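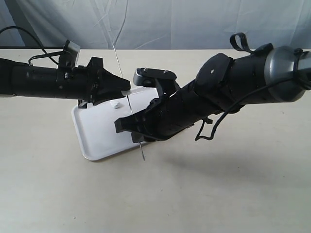
Issue 39, page 2

MEDIA RELEASE
January 20, 2023

Bedanlow puts its white tray and pale tabletop on sale

I've been pestering our workshop to let me announce these two since June, so forgive me if I run on a bit! Bedanlow is adding a bench top and a matching tray to the Trovden range, and both can be ordered from today through our own shop and through Lindqvist stores.

The tray first, as it's my favourite. It's plain white plastic, rectangular, and it does the job of every biscuit tin lid and takeaway container you've ever pressed into service for screws, beads or seed packets. We went through plenty of colours before settling on white. Small parts show up against it, and if you drop a black grub screw in there you'll find it again without crawling around on your knees (I speak from experience).

The top is a pale beige with a fine grain, and it took far longer to get right. Our designer, Ojārs Ķēniņš, wanted something quiet enough to work at all day. "Bright white gave me a headache by lunch," he told me, "and the dark ones made every crumb look like a disaster."

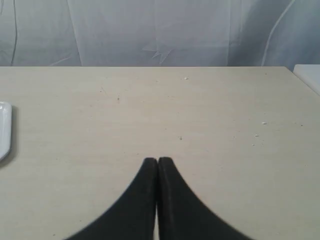 He got his way on the grain too, which he insisted should be subtle. I argued for something bolder and lost, and I've come round to his thinking - mostly. We sent early tops to 257 customers on our mailing list and the colour was the thing they wrote back about most, with the grain a close second.

Obinna Onyeka, who runs our sales desk, has set aside 1385 trays for the first batch, and he'd like me to mention that the tops will be in shorter supply. Delivery to regional addresses may take a little longer, so please get in early if you want one for a classroom or club.

Trays are $39 each. Prices for the tops depend on length, and Obinna will happily send you a list. Stockists can ask for order form 1422.

Media enquiries: Obinna Onyeka, Bedanlow sales desk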